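Search this site Enter keywords Go

Product Review: Ornik Sleeve and Glove Set for Two-Armed Service Robots
Reviewed by Araba Sowah, Equipment Standards Office, Arinby

The Ornik set is a fitted cover for robots that handle food within reach of staff or visitors. It consists of a knitted sleeve and a matching glove. This office reviewed it against the Arinby handling rules, which were revised in November and now apply to every site where a robot and a person share a counter.

The rules ask three things of a cover. It must leave no gap at the wrist, it must not shed, and it must come off for washing without tools. The Ornik set meets the first and third requirements without difficulty. Dennis Rotich, who maintains the units at our Kramer site, removed and refitted a sleeve in 8 minutes on his first attempt. The printed instructions are clear, although the page on cuff tension should come before the page on fitting.

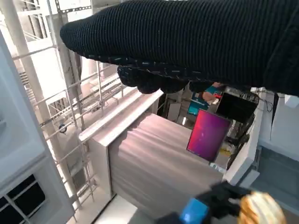 Bread roll held in the gripper, with the covered arm and gloved hand over the box.

Shedding is less settled. The ribbed knit is dense, but pale flecks show readily on black fabric, and an inspector cannot tell by eye whether they are lint, flour or crumbs. We recommend a lint check at the start of each shift — a strip of white tape pressed along the underside of the sleeve is enough. Ornik should consider offering the set in a lighter color.

The dotted surface of the glove gave a steady hold on wrapped goods. We do not accept it for direct contact with unwrapped bread. Sites should assign one arm to food and keep the other for doors, trays and packaging, and the assignment should be posted where staff can read it. People working beside the robot must also know who is permitted to stop it.

Ornik rates the sleeve for 3,000 hours of use. Our oldest sample has reached 2,253 and has one loose seam near the elbow. The competing Pluvby cover is easier to wipe down but bunches at the wrist, and it did not pass the gap test.

Approved for use with packaged goods, subject to the daily lint check. Approval for open food is withheld until Ornik supplies wash test results.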